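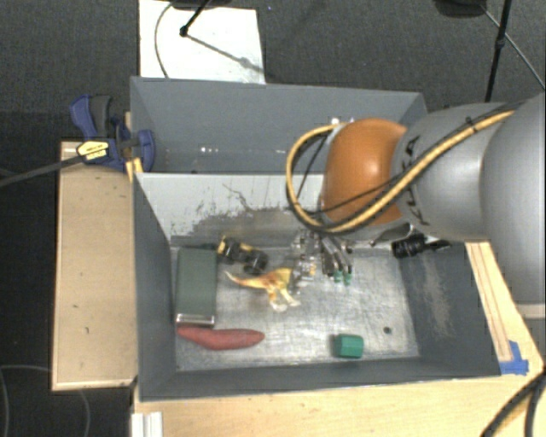
The two gray bins, one behind the other. Front one is on its original metal floor.

20/12/2020

I have been putting off the bins for most of the year. They do most of the sorting work, they get loaded and emptied constantly, and the wear on them has reached the point where I wanted to write down what is where before replacing any parts.

The floor first. The metal is covered in fine scratches, and under bright light it throws cloudy reflections that make small items hard to pick out by eye. I tried polishing a scrap of the same sheet in August. It came up nicely and then scratched again within a few days of use, so polishing the real floor is off the list.

The rear wall of the front bin is the worst surface. It is pale gray along the top, with dark scrape marks and a big charcoal patch lower down. Cleaner from Gallby did nothing to a similar mark on a spare panel, and neither did a melamine sponge. The right wall has a chalky vertical scuff on the inner face. The left wall is smooth by comparison.

Gerrit Tshabalala suggested a rubber mat. I measured for one and decided against it, mainly on height: 4 mm of mat takes up clearance I would like to keep, and the sloping walls mean a mat cut to the floor size rides up at the corners when anything heavy lands on it. Saron Ayele uses a thin Harnell liner in hers and swaps it every three months. It is cheap enough, but it does shift around.

The current plan is to leave the floor alone, fit a sacrificial panel to the rear wall – Sonmont sells plain gray sheet that can be cut with a knife – and log the scrapes on it from new. I have a count going on the old panel, 2,541 loads so far, with no reliable figure for anything before August.

The panel is ordered. Measurements will go up once it is cut and fitted.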